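Tolska Teardown Kit: A Review of the Method and the Hardware

Reviewed by Consuelo Nava, Sandent Laboratory for Equipment Recovery
May 2024

Scope

The Tolska Teardown Kit is sold to research groups that wish to study the disassembly of desktop computers by robot. It consists of a software package, a set of printed fixtures and a written protocol. The arms and grippers are supplied by the purchaser. The method on which the kit is based was developed by Mesfin Yimer and combines learned motion for the approach to a part with force-limited control once contact is made. This review considers whether the method performs as its documentation claims and whether the kit is suitable for a laboratory with modest staff.

The laboratory has used the kit since September. Its previous arrangement was the Panetti toolset, in which every motion was taught by hand and replayed. Comparisons with that system are made where they are useful to a prospective buyer.

Reaching into the case

A desktop case is a difficult space for a two-finger gripper. Parts sit close together, cables cross the available paths, and the linkages of the gripper take up a great deal of room beside the fingers. The view from the wrist is therefore partly blocked by the hand itself at the moment when it is needed most. The Tolska method accepts this limitation. The wrist view is used to settle the final approach, and a second, fixed view supplies the position of the arm relative to the chassis.

In the laboratory's trials the final approach was the strongest part of the method. The control software slows the arm well before the fingertips reach the drive area, and the operator may halt it at any point without losing the planned path. Cables remain the principal source of failure. Thin leads near the drives are not modeled as obstacles, and the documentation states this plainly. It recommends that a person stay within reach of the workspace during early trials, a recommendation the laboratory endorses.

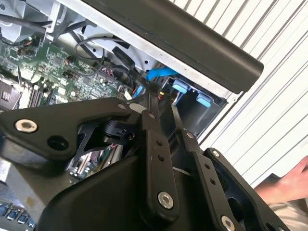
Removing the drive carrier

The protocol divides the removal of a hard drive into four stages: approach, grasp, release and lift. Each stage has its own force limit, which can be changed in a plain settings file. The release stage is the least satisfactory as supplied. The default limit is set low, and on stiff carriers the arm stops and asks for help when a slightly firmer pull would have been enough. Raising the limit corrected the problem in this laboratory, though purchasers should do so gradually and on equipment they can afford to damage.

The lift is well designed. The controller allows the carrier to shift a little between the fingers, and small errors in alignment do not cause the drive to bind against the cage. Under the Panetti toolset the same error ended the trial, and the taught path had to be recorded again.

The learned component was trained by the developer on 1,000 demonstrations. Three cases of differing layout were tried here. Performance was good on two of them. On the third, where the drives stood at a different angle to the board, the approach was hesitant and additional demonstrations had to be recorded before the results were acceptable. The kit includes a clear procedure for this, and a trained operator can follow it without assistance from the supplier.

Fixtures and workspace

Users should expect to spend more time on the layout of the table than on the software. The case is worked on its side with the panel off, and the fixture for small parts stands next to it, within easy reach of the arm. The fixture supplied with the kit is a printed base with posts and brackets that hold parts such as a memory module at a known position. It is simple, and it has proved sufficient. Replacement files are included with the license.

The protocol gives little guidance on routing the arm's own cable. This is an omission – a heavy cable may pull on the wrist during slow motions and disturb the force readings. The alternative kit from Khổng, which the laboratory examined on loan, treats the matter in greater detail, although its fixtures are less adaptable.

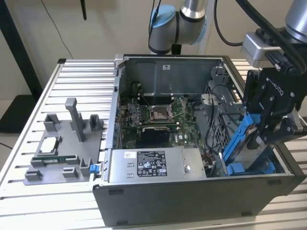 Assessment

The Tolska kit is recommended for groups studying contact-rich disassembly that already own suitable arms. The division of the task into stages with separate force limits is sound, and it makes failures easy to locate. The documentation is candid about cables and about unfamiliar case layouts, the two areas in which most difficulties arose.

The kit is not recommended for production use in its present form. Screws are outside its scope, and the side panel must be removed by hand. Laboratories that require either function should wait for the next release or plan to develop it themselves. Settings files and trial notes from this review are available to other institutions on written request to the reviewer.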